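Finally Sleeping Through Train Number Two

We've been in the new place since March, and I owe you all an update on the noise, because I complained so much in the last post that two of you wrote in with earplug brands. Thank you! I bought both. One pair hurts and the other one I keep finding in the laundry.

So, for anyone new here: we moved to Gurberg, to a street that runs along the freight line. We knew about the line. We stood in the yard during the viewing and a train went by and we said oh, that's kind of charming. It was two in the afternoon. I'd like to go back and ask that version of me how charming she thinks it'll be at 4:40 in the morning, with the horn (they have to blow it at the Pedeck crossing, it's the law, I looked it up while furious).

The first few weeks I slept maybe in scraps. I'd wake up for the late train, lie there waiting for the early one, and then doze off right when the alarm was getting ready to go. I tried moving to the living room, which faces the street and is a little quieter.
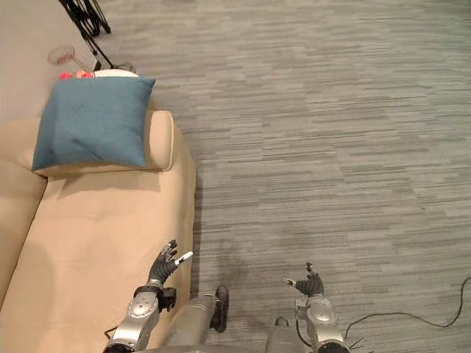
My other bedroom for most of the spring.

It did help some, though I'm too tall for a night on any couch and my neck had opinions by the end of the week. I also tried a fan, a different fan, a rain app, and a very expensive tea called Fluta that tastes like a hay bale. The tea did nothing for me. My sister-in-law swears by it, so maybe I made it wrong.

What worked in the end was a mix of boring stuff. We hung a second curtain behind the first one, the heavy kind, and let it run past the window on both sides so there's no gap. I stuck foam tape around the sash, which cost less than lunch and made me mad that I'd waited. And we turned the bed so our heads are on the inside wall. I really didn't think that one would matter, and I fought it for a while because it meant moving the outlet strip and the lamp and the whole mess of chargers, but the first night after we did it I only woke up for the horn and not for the rumbling before it.

The other thing is I quit checking the time. I used to grab my phone every time a train came through, to see which one it was, and I'd started keeping a log. I had 53 entries in it! I was going to send it to somebody, I don't know who. The railroad? Anyway I deleted the log and put the phone on the dresser, and I'm pretty sure that did as much as the foam tape.

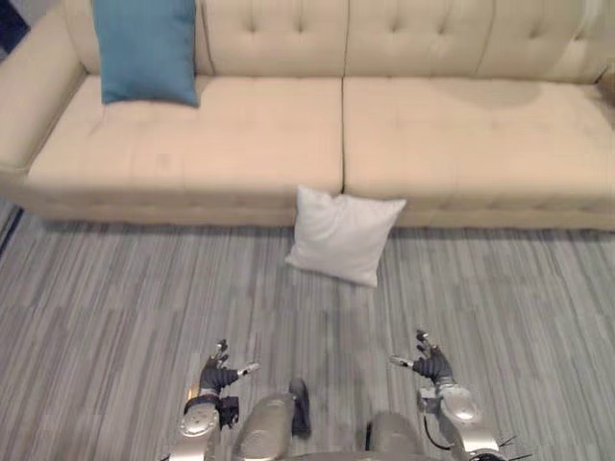

Back to being a couch for sitting on, movie nights included.

I priced out real soundproof windows too, in case you're thinking about it. The quote from Bouchard was $1,723 for the bedroom, installed, and they were nice about it and didn't push. We may still do it next year. They said the old frames are in decent shape and they could go with an insert, and that's a lot less dust and banging than tearing everything out. If you've had inserts put in near a train line or a highway, please tell me how it went, and especially if you can still open the window on a warm night. I'm not giving up my open window in summer.

I still wake up for the 4:40 now and then, mostly when the wind is coming from the crossing side. But I roll over and go back to sleep, and a couple of mornings lately I've had to ask at breakfast if it even ran.

Next post will be the garden, or what the deer have left of it. I have a lot to say about hostas.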